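How do you all store costume jewelry? (moving to a smaller place)

tinpan_dora
Nov 14, 2019
So I'm moving from a house in Clerkley to a one bedroom, and I have way too much costume jewelry. Most of it was my aunt's. She bought at church sales her whole life and never threw out so much as a single clip earring. Right now it lives in cookie tins and every time I want one necklace I get a knot of five. What do you all use? I have one shallow dresser drawer and the back of a closet door, that's it.

marlowe51
Closet door, no question. I put up a pegboard and hung everything on it. Four years, zero knots.

quiltyhands
Please don't hang beaded strands! The thread stretches. I restrung a long one of my mother's last September and it had grown a good inch of bare string by the clasp. Chains can hang all day long, beads should lie flat.

marlowe51
Mine haven't stretched.

quiltyhands
Have you measured them?

marlowe51
No I have not measured my necklaces lol

Vivek Negi
I do estate cleanouts, so I see a lot of this stuff. quiltyhands is right about anything heavy on old silk or cotton. Light plastic beads on nylon will be fine on a peg. What I'd really worry about is the tins. If there's any foam in the bottom, get rid of it, the old kind goes sticky and takes the finish off. And keep anything with green crud on it away from the rest until you've cleaned it.

tinpan_dora
Oh no, there is foam in two of them. Pink foam. OK, that's tonight's job.

pearl_button
I went with the Usico stacking trays, the velvety ones. They fit a shallow drawer two deep. My only gripe is the ring rows are too tight for big cocktail rings. My sister has the Goel ones and says they shed, so maybe skip those.

marlowe51
Trays are such a waste of space though. You end up with 200 little compartments and nothing that fits them.

tinpan_dora
Update! Foam is gone, and I tipped the tins out on the bed so I could finally sort it – I've been putting that off since spring.

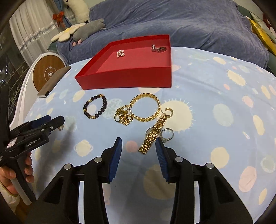
My plan is three piles: wear it, give it to my cousins, sell it as a lot. The wear it pile is already the biggest, which defeats the purpose, I know. I think I'll do chains on the door and beads flat in a tray, so everybody wins? Has anyone sold a mixed lot, and did you go by weight or by the piece?

Vivek Negi
By weight if it's unsigned. Check the backs and clasps for a maker's name first, and pull those out to sell one at a time.

quiltyhands
And keep broken strands! Crafters will pay for loose beads.

marlowe51
Still say pegboard for all of it.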